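Grodinton助成 中間報告書
事業名 Kudeleo 柄物内装と小箱の組み合わせ調査
報告日 12月10日(土)
作成 Kudeleo事務局

1. 今期の概要

本事業は、絵柄のついた小箱を、壁も台も柄物でそろえた場所に置いたとき、どの程度見分けやすいかを調べ、売り場や展示棚の内装を選ぶための資料にまとめるものである。5月の開始時に提出した計画では、調査対象の箱を42種とした。今期末の時点で36種の確認を終えた。残りは来期の前半に行う。

計画からの変更は2点ある。一つは台の敷物の柄を変えたこと、もう一つは壁紙を奥の面だけでなく左右の面にも貼ったことである。どちらも事前に連絡し、承認をいただいている。

2. 区画の内装

壁紙の選定と施工はSławomir Dudaが担当した。ベージュの地に茶色のダマスク調の模様が縦に並ぶ柄を採用した。候補には無地に近いものも含まれていたが、飲食店や菓子店の内装では今もこの種の古典的な柄がよく選ばれており、小箱の絵柄と競合しやすい条件を先に済ませておくことにした。

施工で手間がかかったのは隅の部分である。アルミの柱の際で模様が半端に切れると、そこに目が行ってしまう。最初に貼った面は柱との間に隙間が出たため、一度はがして貼り直した。貼り直しの分の壁紙は予備から出しており、追加の購入はしていない。

台の面は、白に近い淡い地にシダや小枝の葉が散り、ところどころに橙色の花が入る柄とした。印刷はBatainehに依頼した。当初の計画では同じ花柄でも地色の濃いものを使う予定だったが、試し刷りの段階で、濃い色の箱がほとんど地に沈んでしまうことがわかった。全種でこの結果になると比較の意味が薄くなるため、地色の淡いものに切り替えた。
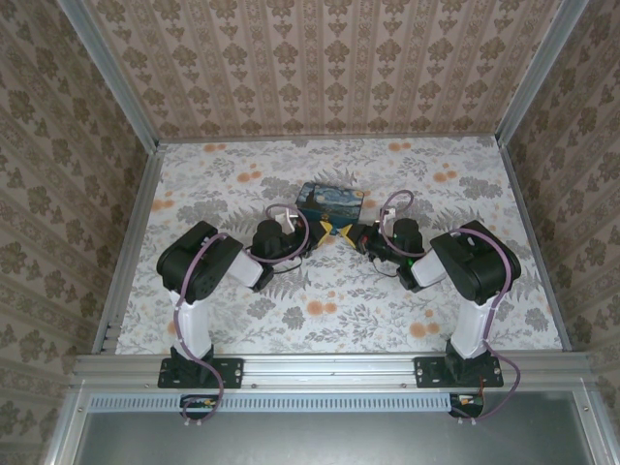
柄のある敷物の上では、小箱の絵柄は細かいほうがよいか、大きいほうがよいか。

大きいほうがよい。敷物の葉や花と同じくらいの細かさの絵柄は、少し離れると地の模様の続きに見える。絵柄の単位が敷物の模様より大きく、色の面がまとまっている箱は、離れた位置からでも輪郭を追いやすかった。

3. 小箱の確認結果

箱はBilticoの在庫品から借りた。絵画を刷ったもの、植物柄、幾何学柄、文字だけのものがあり、今期はこのうち絵画と植物柄を中心に進めた。確認の方法は計画書のとおりで、台の中ほどに箱を一つ置き、向きを変えながら、上面と側面の見え方を記録用紙に書き込む。記入は必ず別々の担当者が行い、後で突き合わせている。

絵画を刷った箱のうち、評価が最も安定していたのは、渦を巻く星空の絵の箱である。濃い青の面積が広く、そこに黄色の渦が入る。台の淡い地色との明暗の差が大きく、壁のベージュや茶とも色が離れている。側面が黒と黄色になっている点も、斜めから見たときの見分けやすさに効いていると担当者は記録している。

植物柄の箱は、予想したとおり全体に評価が低い。特に緑がかった葉の柄は台の模様に紛れ、角の位置を取り違えた記録が複数ある。ただし、縁に無地の帯が入っているものは評価が上がった。絵柄そのものを変えなくても縁の処理で改善できるなら、箱を作る側にとっては採りやすい方法と思われる。来期の報告では帯の幅についても触れたい。

橙色を多く使った箱は判断が割れた。台の花と色が近いため見落とすという意見と、面積が大きいので問題ないという意見がある。記録用紙の書き方にも原因があり、「見つけやすい」と「輪郭がわかる」を同じ欄に書いていた。途中から欄を分けたので、分ける前に確認した箱はもう一度見直す必要がある。見直しの対象は一覧にして次回の打ち合わせに持参する。

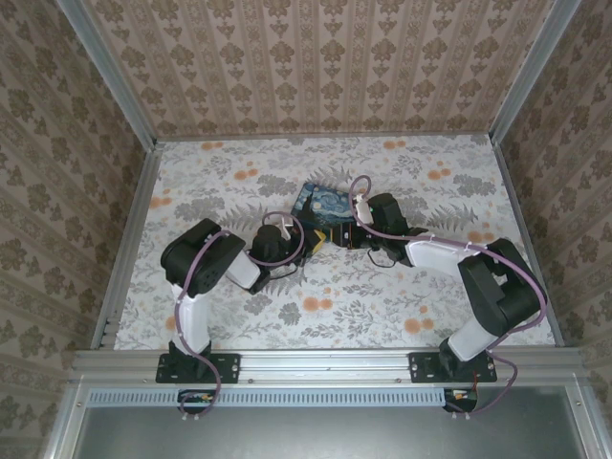
光沢のある箱の扱いについては、まだ方針が決まっていない。表面に艶があると、置き方によって上面の絵が白く飛んで見えることがあり、絵柄の評価なのか表面の評価なのかが区別できなくなる。現在は記録用紙の余白に「艶あり」と書き添えるだけにしている。Bilticoに艶消しの同じ絵柄があるか問い合わせたところ、一部については用意できるとの返事を受けた。届いたものから比較に加える。

向きの違いによる差は、当初考えていたより小さかった。絵の天地が逆になっても見分けやすさの評価はほぼ変わらない。来期は向きの種類を減らし、そのぶん一箱あたりの観察時間を延ばすことを考えている。

4. 敷物と壁紙の状態

敷物は今期の使用で目立つ傷みはなく、来期もこのまま使う。角が浮きやすいため、作業の始めに手で押さえて確かめることを手順書に加えた。汚れは乾いた布で拭いている。洗剤は試し刷りの端で試したところ緑の部分の色がわずかに変わったので使わない。

壁紙については、右の面の下の方に継ぎ目の浮きが出たことがあり、Dudaが糊を足して直した。その後は再発していない。来期に柄を替える際は、貼り替えではなく、薄い板に貼ったものを差し替える方式を検討している。板の重さと留め方を決めるため、年明けに試作を一枚作る。

5. 予算の執行状況

今期の支出は合計2,204ユーロで、内訳は敷物の印刷、壁紙と糊、箱の運送費、記録用紙の印刷である。最も大きいのは敷物の印刷費で、試し刷りの費用もここに含まれる。箱の借用料はかかっていない。領収書の写しは別便で送付した。

費目間の流用は一件あり、施工用具の予定額が余ったため運送費の不足に充てた。箱を一度に借りる予定だったところ、Biltico側の保管の都合で分けて受け取ることになり、運送の回数が増えたものである。来期の運送費も同じ条件で見積もり直し、修正した予算表を添付した。

6. 来期の予定

残りの箱の確認と、欄を分ける前の記録の見直しを先に行う。その後、壁を無地に替えた条件で、評価の高かった箱と低かった箱を選んで再度確認する。星空の絵の箱は比較の基準として引き続き使用する。基準の箱が傷むと比較ができなくなるので、同じものをもう一つ取り置いてもらうようBilticoに依頼済みである。

展示棚での試験は、協力先の店舗の改装時期がまだ決まっていない。改装が来期の後半にかかる場合は、店舗での試験を先送りし、区画内で棚の高さを変えた確認を代わりに行いたい。この点についてはGrodintonのご意見を伺いたく、次回の打ち合わせの議題に加えていただければと思う。

添付
修正予算表
箱の種類別記録一覧
作業手順書(敷物の項を改訂)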